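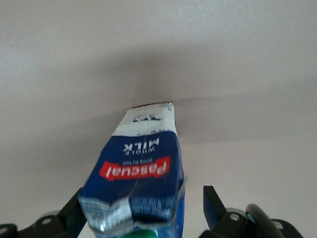
The town of Erkby has started a separate collection for milk and juice cartons, which until February went into the general trash. The new bins stand at 3 places, and the largest one is behind the Miranda grocery store. A whole milk carton with creased sides, like the blue and white one from Pascual, can go in as it is, and residents do not need to cut it open. "Please only empty it well," said Vy Ung of Umau, the company which empties the bins.

Around 750 households received a leaflet with the rules. Vanderleia Sales, who answers the phone for the service, said most callers ask about the plastic caps. The caps may stay on. The bins are emptied at 2 in the afternoon.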